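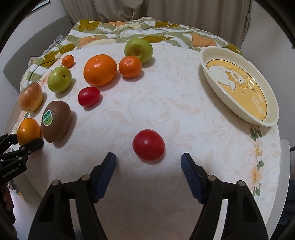

Naima Ghoneim objected, when the coding sheet was first read through, that a tomato had no place among the fruit at all, and that a household which set one beside an apple had most likely run out of room elsewhere. Mohcine Ouazzani replied that the objection was itself a finding. The exchange shaped much of what is reported in this section, and the tomato was kept in the inventory under a code of its own.

**Figure 4.** *Mixed fruit and tomatoes on a round table with a printed tablecloth, and a shallow cream-colored bowl on the right side. A bed with a quilted comforter stands behind the table.*

## 4.2 Fruit kept outside the kitchen

The Mulach survey recorded where fruit was placed in 112 homes in Culside and in the neighboring district of Irura. Earlier work on food storage in the home has generally started from the refrigerator and the pantry shelf, and fruit kept in other rooms has been treated as decoration or left out. The survey team followed a different rule. Any surface holding two or more pieces of fresh produce was entered as a storage place, whatever the room and whatever else the surface was used for.

Under the rule, a table near a bed is a storage place in the same sense as a kitchen counter. Tables of this type were most common in smaller homes, where one room served for sleeping, eating, and receiving visitors. Respondents seldom described them as storage. The words they used were closer to "out" or "on the table," and several were surprised to be asked about a shelf life for things they considered already served.

### 4.2.1 Bowl and open surface

The coding sheet distinguished three positions: in a container, beside a container, and on a surface with no container near it. Figure 4 shows the second position. The produce lies directly on the cloth, along the left side and across the middle and back of the table, while the bowl stands on the right with the cartoon print of its interior in view.

We had expected the second position to be rare and short-lived, a stage between shopping and putting away. Interviews did not bear this out. Of the 40 respondents interviewed at length, many described the open surface as the better place for fruit that bruises or that needs to be watched. Latifa Benjelloun, who conducted the Irura interviews, noted that the bowl was often spoken of as the place for guests and the table as the place for the family. A shallow bowl with a wide rim also holds less than its width suggests, and a large navel orange may take up most of the space that smaller fruit would share.

The cloth deserves a brief remark. Respondents with bare tabletops mentioned rolling far more often than respondents with covered ones, and two households in Culside had moved their round fruit to a tray for no other reason. We did not measure this and report it only as a theme in the interviews.

### 4.2.2 Sorting by kind and by size

The position of each item was entered against its neighbors. An item was coded as "grouped" if the nearest item was of the same kind, and as "mixed" in all other cases. The table in Figure 4 was coded as mixed. A kiwi lies next to a small orange, a red-and-yellow apple is near a small green one, and a larger green apple stands at the back edge behind a mandarin. Citrus fruit appears both at the left and toward the middle of the table, in sizes from a tiny mandarin to the navel orange.

Size proved harder to code than kind. The sheet used in the first month asked for "small," "medium," or "large" with no reference object, and coders disagreed most often on citrus, where a medium mandarin could be entered as a small orange. Magdy Gaber proposed that citrus be recorded as one family and that size be judged within the family only. The revised instruction was adopted on 2018-01-29, and the earlier sheets were coded again by a second reader.

### 4.2.3 The place of the tomato

Tomatoes were found with fruit more often in the sleeping and sitting rooms than in the kitchen. In the kitchen they were usually kept with onions or peppers. Away from it, they joined whatever was eaten raw and by hand. Both a round or slightly oval tomato and a smaller, oblong cherry tomato may be seen in Figure 4 on the same cloth as the apples and oranges, with no separate area set aside for them.

Respondents who kept tomatoes in this way gave few reasons. Some said that cold spoiled the taste. Others said that children took them more readily when they were lying out — a remark made of kiwis as well, although a kiwi must first be cut or peeled. Adel Zerouali has suggested in discussion that the relevant category is "ready to hand" and that botanical or culinary classes enter only when a researcher asks for them. The present data cannot settle the point. The sheet asked coders to name each item before stating its position, and this order may have favored the naming of kinds.

Store labels were recorded where they remained on the produce, as with the round green sticker on the kiwi in Figure 4. They were not used to establish the place of purchase. Text on labels was often too small to enter reliably, and the field was dropped from the second round of visits, which began in March.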